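Progress report to the Jeltden fund
Project: Placing by touch and sight, work package 2
Prepared by the robotics group, Hájek laboratory
Thursday, May 3, 2018

Summary

In this period we finished the collection of demonstrations for the plate task and we trained the first version of the policy on them. The collection took longer than we wrote in the plan, mostly due to the calibration of the wrist camera, which we had to repeat. The budget is not affected. The comparison with the Jokeck baseline is started but not complete, and we ask to move its delivery to September.

What was done

The task is simple to explain. The arm must take the toy corn from the table and put it on the plate, or take it from the plate and put it back on the table. The start position of the corn is changed before every trial, and the plate is moved also, but less. We chose this object on purpose: the surface has many small bumps, so the fingers do not always close on it in the same way, and a small error at the grasp becomes a bigger error at the release.

We recorded 200 demonstrations by teleoperation. After the review we kept 191 of them. The other ones were removed for missing images from one of the two cameras, and we did not try to repair them. Every demonstration has the fixed view of the table and the view from the wrist, together with the joint positions and the opening of the gripper.

Both views are used as input to the policy. The fixed view gives the position of the plate and the corn on the table, and the wrist view is important in the last part of the movement, when the fingers are close to the object.

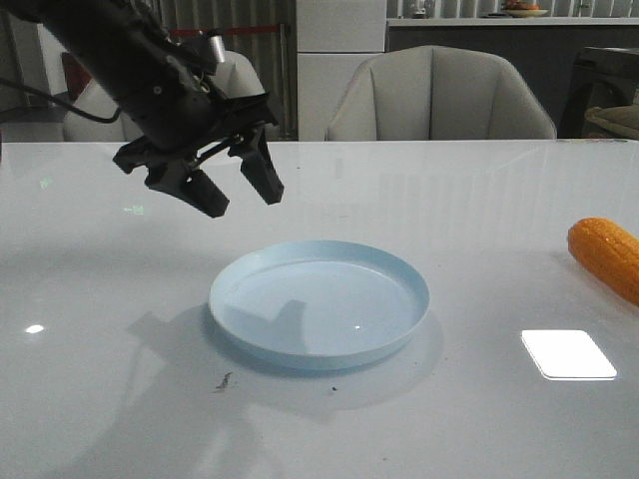
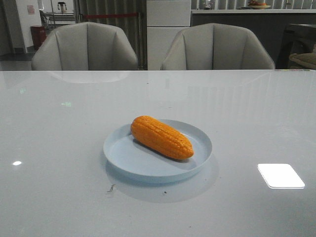
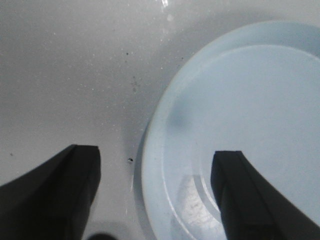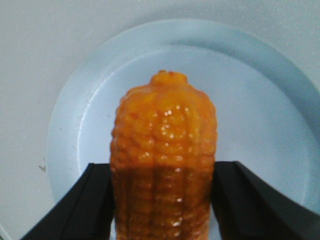
Plate task: the first two images are from the fixed view, the last two from the wrist view.

First results

The policy with both views is clearly more stable than the policy with the fixed view only. With one view the arm often went to the correct side of the plate but closed the fingers too early. With two views this error is rare. The most common error now is at the release: the gripper opens while the corn is still a little too high, and then it can roll. We think the reason is in the data, as our operators did not all release at the same height.

Reflections on the white table were a worry for us at the beginning. The surface is glossy and the ceiling lights are visible in it. We tested the policy with the lights in 4 settings and the grasp did not become worse in a way that we can measure — but the number of trials per setting was small, and we do not want to claim too much from it.

Problems and changes

The mount of the wrist camera, delivered by Parkier, became loose during the first days of recording. We fixed it with a second screw and calibrated again. The recordings from those days were made again, and they are not in the numbers given above.

Next steps

We will write a short instruction for the operators about the release height and record new demonstrations for this part of the movement only. After this we train again, and we run the Jokeck baseline on the same start positions. The data and the training settings will be sent to you together with the next report.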